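Front loader door and seal care

Laundry notes, Piltanum Home Maintenance pages
Revised March

Scope

These notes cover the door glass, outer trim ring, rubber boot (also called the door seal or gasket), hinge and latch of a domestic front-loading washing machine. They don't cover the pump, bearings or control board. Where the manufacturer's manual differs from anything below, follow the manual.

Tools and materials

Two microfibre cloths, one damp and one dry
A soft toothbrush
Dish detergent, a few drops in a litre of warm water
White vinegar, diluted one part to four parts water, for the glass only
A torch
A screwdriver to suit the hinge screws
An old towel for the floor

Keep scourers, cream cleansers and melamine sponges off the door. Melamine is a fine abrasive and leaves a haze on glossy plastic trim that can't be wiped away. Turn the machine off at the power point before working on the hinge or latch.

Door glass, inside face

The inner face of the porthole bulges into the drum opening and sits against wet fabric for the length of the cycle. Detergent film, fabric softener and hard-water scale build up on the lower half first. Wipe with the damp cloth and detergent solution, working from the top down. If a white film remains, go over it with the diluted vinegar, leave it for five minutes, then rinse with plain water. Keep the vinegar off the rubber. Repeated contact can swell or harden some seal compounds.

Streaks that vanish when wet and return when dry are usually mineral deposit. Repeat the vinegar step. Marks that catch a fingernail are scratches, commonly from zips, bra hooks and coins. Light scratches have no effect on sealing unless they lie in the band where the boot touches the glass. A chip or crack anywhere in the glass means the door should be replaced before the next wash.

Door glass and trim, outside face

Glossy trim rings show every fingerprint. Apply the detergent solution to the cloth and keep the bottle away from the door, as spray runs into the gap between trim and glass and dries there as a line of residue. Follow the curve of the ring in one direction. Buff with the dry cloth straight away. Glass cleaner containing ammonia can craze clear plastic, and many machines have a plastic outer cover over the glass bowl, so plain detergent is the safer choice where the material is unknown.

Rubber boot

Pull the lip of the boot back gently with two fingers and check the fold with the torch, all the way round. The lowest part holds water, lint, hair and small objects. Remove loose matter by hand, then scrub the fold with the toothbrush and detergent solution. Rinse with a wet cloth and dry. Check that the drain holes at the bottom of the fold, where fitted, are clear.

Black spotting is mould. Surface growth generally lifts with detergent and the brush. Staining that has gone into the rubber may stay visible after the growth is dead, and is cosmetic. Slime or a persistent smell calls for a maintenance wash at 90 degrees, or the hottest setting available, with the drum empty and a washing machine cleaner dosed to the packet.

Replace the boot if there is a split, a hole or a section that no longer springs back when pressed.

Hinge and latch

Open the door to 90 degrees and lift the free edge lightly. A small amount of play is normal. If the door drops noticeably on release, the hinge screws are loose or the hinge bushes are worn. Tighten the screws firmly by hand. A power driver will strip the thread in thin sheet steel.

Inspect the latch hook for cracks and for detergent crust around its pivot. Clean with the toothbrush and leave it dry. Oil attracts lint and can foul the door lock switch. The door should close with one clear click. Having to lean on it points to a misaligned hinge, a displaced boot or an item of laundry trapped in the lip.

Leaks at the door

Work through these in order and run a short rinse after each one.

Lint or hair on the contact band of the glass: wipe the full circumference.
Fabric caught between glass and boot: reload, keeping items clear of the opening.
Oversudsing: reduce the detergent dose and run a rinse without any.
Boot out of its groove: reseat and check the clamp band.
Door sag: tighten or replace the hinge.

Foam at the lip with an otherwise dry floor is nearly always overdosing. Use detergent labelled for front loaders and measure it. In soft-water districts, start with the lower dose on the packet.
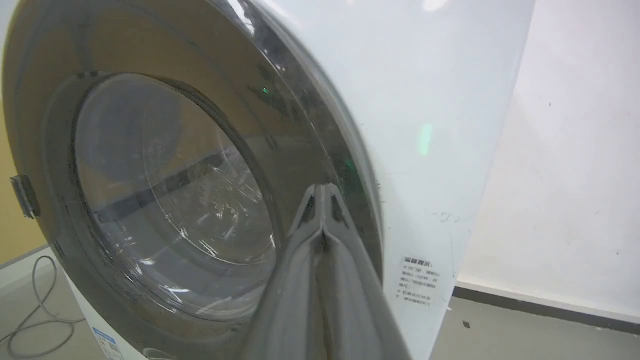 Why does the door stay locked after the cycle has finished?
The lock is released after a short delay, commonly one to three minutes, once the machine has registered that the drum is stationary and the water has drained. If it stays locked for longer, check for standing water behind the glass, run a drain or spin program, and clean the pump filter if the water level doesn't drop. Forcing the handle will break the latch hook.

After each wash

Remove the load promptly. Wipe the inside of the glass and the lower fold of the boot with the dry cloth. Leave the door ajar by 100 mm or so, provided small children and pets can't get into the laundry. Pull the detergent drawer out a little as well.

Service intervals

Weekly: wipe the boot fold, check for coins and hair clips.
Monthly: full clean of boot, glass and trim, then a hot maintenance wash.
Every six months: hinge screws, latch, clamp band, hoses.

Households washing daily, or mostly on cold, should run the maintenance wash fortnightly. Cold programs leave more body oil and softener residue in the boot than warm ones do.

Ordering parts

Boots and hinges are specific to the model and often to the production run. Copy the full model and serial number from the rating plate, usually found inside the door opening or on the rear panel. Measuring an old boot is unreliable, as the rubber stretches in service. Note the side the hinge is on and keep the old screws, as replacement hinges are frequently supplied without them.

See also: Dryer lint paths; Descaling the detergent drawer; Levelling a machine on a timber floor.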